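Speaker notes: open day at the Pondwood workshop, and what we learned from it
Talk for the Moltmont evening, February. Mireille Brunet.

Slide 1. Title
Wait for the people at the back to sit. Thank Akash Pant for the invitation and for the projector. Say my name slowly, and say that I will take questions at the end but also in the middle if something is not clear.
My English is slower when I am nervous. I must drink water before slide 4.

Slide 2. Who we are
Pondwood is a small workshop for robot arms. We write the control programs and we test them, first in simulation and later on the real arm. Kamran Marwat leads the simulation. Jérémie Hoarau takes care of the real arm. I organize the visits, and I do a part of the testing.
Do not read the list of clients. They can find it on the handout.

Slide 3. Why we opened the doors
For a long time we received visitors one by one, and each visit took a morning from Kamran. Sylvain Le Goff, from Lecomte, proposed that we do one open day instead. Lecomte lent us the chairs and the big screen.
We had 61 visitors. Many of them were parents with children, and there were also teachers from the technical school and a few people from Paltetti, who make packing machines.
Tell the story of the door: the bell was broken, so the first visitors waited outside and were very polite about it. Short pause here, people usually laugh.

Slide 4. The program of the day
We had 2 stations. At the first station, the visitors saw the real arm move behind the glass. At the second, they sat with Kamran in front of the screen and looked at the simulator.
I had believed that everybody would want the first station. In the afternoon the line for the second one was longer. I think it is because at the second station a visitor could choose something. Kamran asked them, "Where do you want the block?" and then he put it there.

Slide 5. The real arm
Keep this part short. The arm picks a block and puts it down on a mark. Jérémie ran it slowly, at the speed we use for visitors.
One child asked if the arm is bored. Jérémie answered that he is bored sometimes, but the arm never told him anything.
Say clearly that we stopped the arm 3 times during the day. Each time it was a person leaning on the glass, and the sensor did its work. I want to say this before somebody asks me, because the stop makes a loud sound and some of the visitors may be in the room tonight.

Slide 6. Why we simulate at all
This is the center of the talk, so go slowly.
A real test costs time. Somebody must put the objects back by hand after each try. In the simulator we press a key and all is in place again. In the week before the open day, Kamran ran 2,065 tries. With the real arm we would still be sitting there.
The second reason is the fragile things. When you work with a cube, you can drop it. When there is a ceramic object on the same table, you need a program that knows where it must not go. We do not want to learn this with real plates.
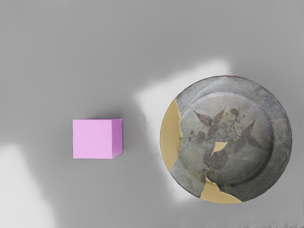
The visitors asked many times how the program can know what is a block and what is not. Kamran's answer was simple, and I will repeat it in his words: "It knows what we tell it, and we forget to tell it many things." Then he showed them how he changes the light and the positions from one try to the next, so that the program does not learn only one table.
If there is time, explain the word "contact." In simulation the contact between two things is a calculation. It is good but it is not perfect, and a grasp which is fine on the screen can slip on the real arm.

Slide 7. What the visitors told us
Read only two or three of the cards.
Card from a teacher: "My students would like to see the mistakes also." We agree. Next time we will keep a folder of bad tries and show it.
Card from Paltetti: they wanted to know the cost. Say that I cannot speak about prices tonight, but they can write to Sylvain.
Card from a child: a drawing of the arm with a hat. Show it if the scan is working.

Slide 8. What we will change
More chairs at the second station. A bell that rings. A sheet of words for the visitors, because we said "gripper" and "pose" all morning and did not explain them.
Kamran also wants a second keyboard, so a visitor can move the block without his help. I am not sure about this. Ask the room what they think, it is a good moment to let them speak.

Slide 9. Questions
If they ask about jobs, answer with patience, it is a serious question. We hired one person last year and we did not replace anyone.
If they ask for technical details of the simulator, give the microphone to Kamran. He sits in the second row.
The next open day has no date yet. The list for names is on the table near the coffee, and the pen must come back to Akash.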